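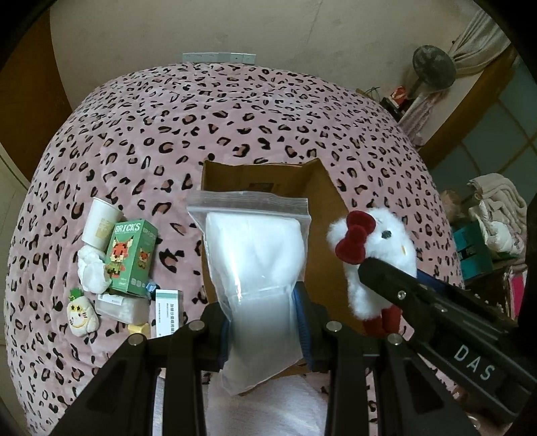

Kestach Open Day: report from the household handling session
Posted by Rajeshwari Bhat, 13 September 2022
7 replies | 14 shares

Members who were unable to travel to Tulbridge have asked for an account of the household handling session, and the following is offered on behalf of the organising group. Registration for the day closed at 560, of whom 76 were admitted to the packing demonstration in small parties. Each party remained for one full run and was then invited to put questions to the operator.

The task was the packing of everyday articles into an open cardboard box set on a bed, using the hand-held two-finger gripper. Articles included a paper cup, a zip-top bag, product boxes and a cloth. The operator worked without a fixed order. The Kestach team has recorded 392 runs of this task to date and intends to continue into the new year with the same tool and revised pads.

Corrections to this report are welcome and will be noted in the thread.

welton_fieldgroup wrote:
The Welton group thanks the organisers for a well-conducted day. We would, however, like our reservation recorded. A demonstration performed by a person holding the tool establishes that the fingers are capable of the grasp. It does not establish that an arm could bring them to the same position. Several visitors in our party left with the impression that they had seen an autonomous system, and the printed programme did little to correct it.

Rajeshwari Bhat wrote:
The reservation is noted. The programme used the words "manipulation demonstration" and the operator introduced the session in person, but I accept that those who joined at the door may have missed the introduction. The wording will be reviewed before the next open day.

d_korletey wrote:
I was present for two of the runs and take a different view from Welton. The purpose of a hand-held tool is that a person's ordinary movements can be recorded through the same fingers the arm will later carry. To object that a person was holding it is to object to the method as a whole, and that is a separate discussion. It was held at length in July and need not be reopened under a visit report.

What I found instructive was the cloth. It is compliant, it catches on whatever lies beside it, and it takes up the room a rigid carton will need. In the second run I attended, the operator paused twice to reconsider where it should go.
Dela Korletey

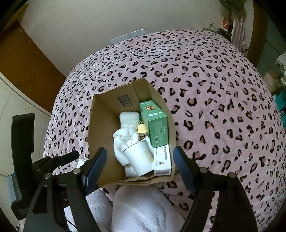 benchtop_ann wrote:
My own concern is the bed. A mattress gives under load and a cardboard box on a patterned blanket can shift when a finger touches its wall. Our laboratory has always required a flat table for comparative work, and I would be reluctant to set results from Tulbridge beside ours. Was a table considered?

Rajeshwari Bhat wrote:
A table was considered and was used in the first six sessions. The team then moved to furnished rooms so that the recordings would include soft surfaces and the objects people ordinarily keep near them. I agree that the two sets should be reported separately, and I understand this is the intention.

assuncao_m wrote:
For the Assunção group, a practical question. Are the finger pads replaced at fixed intervals or on inspection? We have had slippage on smooth plastic bags with worn pads and attributed it to the operator for some weeks before anyone looked closely at the surface.

d_korletey wrote:
On inspection, according to the operator, at the start of each recording day. I did not see a written schedule and would support a request for one.

welton_fieldgroup wrote:
We would support the same request. On the earlier point we remain of the opinion that a notice at the door is the minimum, and we do not consider that a matter of method. We have written to the organisers separately with suggested wording.

benchtop_ann wrote:
Thank you for the clarification regarding the table sessions. If those recordings can be made available to visiting laboratories, our group would like to be added to the list.

This site uses cookies to keep you signed in and to measure forum traffic. By continuing to browse you accept our cookie policy.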